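Vanosdale opens its doors to home bread bakers this October
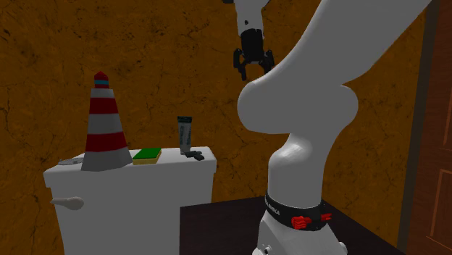
White arm with a black two-finger gripper over a dark tabletop. Render: Cirkier.

Apr 24, 2024

I've been itching to share this one! Vanosdale, our little baking school, is putting on its first ever bread weekend in October, and we've got room for 200 home bakers over 2 days.

I started the school because I wanted somewhere to bake with other people (and because my own oven is dreadful). Now we have proper deck ovens, long benches and a flour store run with our friends at Katsaros Mill, who are sending down 354 kilos of stoneground wholemeal for the weekend – I can't wait to get my hands in it!

Expect rye, flatbreads, sticky buns and a sourdough clinic where you can bring your sulky starter along for a chat. Suvari, the café next door, will be doing soup and coffee on both days.

Tickets are £80, with lunch and an apron included, and they go on sale from our website this morning. Beginners are very welcome, and so are children over ten if they come with a grown-up.

Press places are free. Drop me a line at the Vanosdale office and I'll save you a bun.

Ends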